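**Progress report to the Stustow Fund, reporting period 2**
Project: Repair and reuse of household textiles, Rundale district
Prepared by: Teodora Atanasov
Reviewed by: Radomir Gashi

## 1. Status

The project is on schedule against the revised work plan. Collection points in Rundale and Kurneck were open for the whole period. The sorting line reached its planned throughput in April, one month later than first forecast; the delay came from the late delivery of the baling press and has no effect on the end date.

Total intake for the period was 520 kg, against a target of 500 kg. Bed linen and table linen made up the largest share by weight, followed by curtains and towels. Clothing remains outside the scope of the grant and is passed on to the municipal stream.
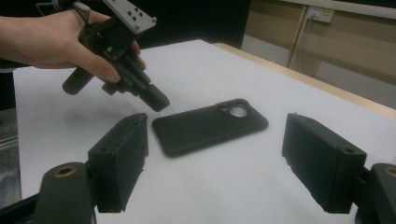 *Photo: R. Gashi*

Intake is weighed twice, at the collection point and again at sorting. The two records differed in the first weeks because Kurneck was logging gross weight, including the sacks. The log sheet now has a separate column for tare, and the earlier entries have been corrected. The figure above is net.

## 2. Sorting and grading

Items are graded A (reuse as is), B (repair) or C (fiber recovery). The grading guide was rewritten during the period. The main change is to the treatment of stains on cotton: a stain that covers less than a palm's width no longer moves an item to grade C if the cloth can be cut down to a smaller product. Grade B has grown as a result, and the repair bench now has a backlog of three weeks.

Flame-retardant curtains are still a problem. The care labels are often missing, and the recovery plant does not accept treated fiber. These items are held in a separate cage until a test method is agreed.
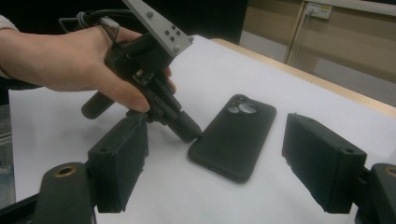 ## 3. Repair bench

The bench operates with two industrial sewing machines and one overlocker. The second machine was out of service for part of the period with a worn feed dog. The part was replaced under warranty.

Cutting has been moved to its own table. Previously the same surface was used for cutting and pressing, and work had to stop each time the operator changed task.
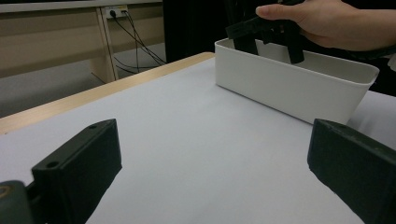 Seam marking was the largest source of rework in the last report. Chalk lines on white cotton were hard to read, and operators were cutting outside the allowance. Blue water-soluble pencil has replaced chalk for all pale cloth. Paper patterns have the same weakness as white cotton: a large sheet of white or light gray paper over a pale table, as in the photo, gives little contrast at the edge. Pattern edges will therefore be inked in black before the next batch. Rework is to be reported by cause from the next period onward.

## 4. Outlets

Grade A linen goes to the Stojanović store, which takes it on consignment and settles monthly. Sales were steady except for single pillowcases, which do not sell without a matching sheet. These are now being diverted to the bench and made up as produce bags. The first lot of 100 bags has been delivered.

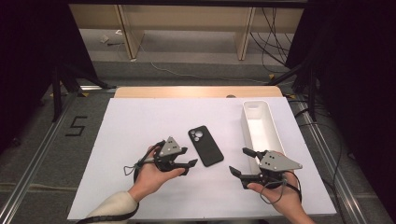 The bags are priced below cost for the trial. A decision on the final price depends on the labor time per unit, which is still being recorded. If the time cannot be reduced, the drawstring will be replaced with a plain folded hem.

## 5. Budget and deviations

Spending is within the approved lines, with one exception. Transport between Kurneck and the sorting line exceeded its line because the van made more half-loaded trips than planned. We request approval to move the unused part of the training line to transport. No change to the total is sought.

## 6. Next period

- Clear the grade B backlog
- Agree on a test method for treated curtains
- Reduce collections at Kurneck to full loads only
- Submit the labor time record for the produce bags
- Renew the consignment terms with the store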